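Two-arm pour task: planner returns a valid path but the can tips too early

Posted in Motion Planning / Manipulation

gomarcombe_dev

Setup is 2 arms on one controller, a sampling-based planner, and a joint trajectory controller underneath. The left arm grasps a can and should carry it to a pre-pour pose beside a cup, then rotate over the rim. The right arm holds at a standby pose until the pour is finished.

The goal pose is reached every time. The trouble is the path between lift and pre-pour. On some runs the wrist turns through most of its range in the middle of the move and comes back at the end. Start and goal are the same each time, only the seed changes. I raised the planner's iteration limit from 300 to 3004 (the odd number comes from a parameter sweep) and the paths got shorter, but the wrist swing did not go away.

Do I need an orientation constraint over the whole path, or is this an IK problem? Planning time with the constraint enabled goes up enough that I would like to avoid it.

udine_controls

Add the orientation constraint. Also check that your velocity limits are set.

kovacik_m

It is probably both. Your planner works in joint space and the goal is given as a pose, so the goal sampler calls IK and takes whatever solution comes back first. With a random seed you will sometimes get the flipped wrist branch. More iterations will shorten the path to that branch but will not choose the other one. Log the goal joint vector for each run before changing anything. If you see two clusters in the last wrist joint, that is the cause.

Then, in this order:

Seed IK with the joint state at the end of the lift and reject any solution whose wrist joints differ from the seed by more than a threshold. Pass the result to the planner as a joint goal.

Split the move. Plan lift to pre-pour as one segment, then run the tilt as a Cartesian segment with its own speed limit. The sampler should never see the tilt.

Constrain only the can's long axis during the first segment, and leave rotation about that axis free. A full orientation constraint is stricter than the task needs and accounts for most of the planning time you are complaining about.
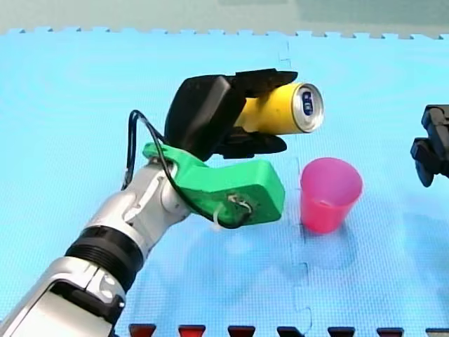

Collision geometry is the other thing to check, since a wrong attached object can push the planner into strange detours. The body attached to the gripper link has to include the part of the can beyond the fingertips. With the can lying horizontally in the fingers and half or so of it sticking out, the lid end is what has to clear the cup, and a model built from the finger links alone will miss it. Model any bracket between wrist and gripper too, and give the cable a padded volume, as a loop that stands away from the wrist needs clearance of its own. Put the pre-pour frame at the lid and express the cup rim in the same planning group - otherwise each change of grasp depth moves your pour point.

The standby arm should be in the scene at its measured joint state. If you load it at the home pose from the config file, the planner may reject good paths or accept bad ones.

clenbridge_lab

Agree with the above on IK seeding. One addition: if you use a path shortcutter after planning, confirm that it checks the path constraint as well as collisions. The one we had checked collisions only, and it removed the constrained waypoints without any warning. We found it in May by replaying the trajectory before and after smoothing and plotting the tool axis for each.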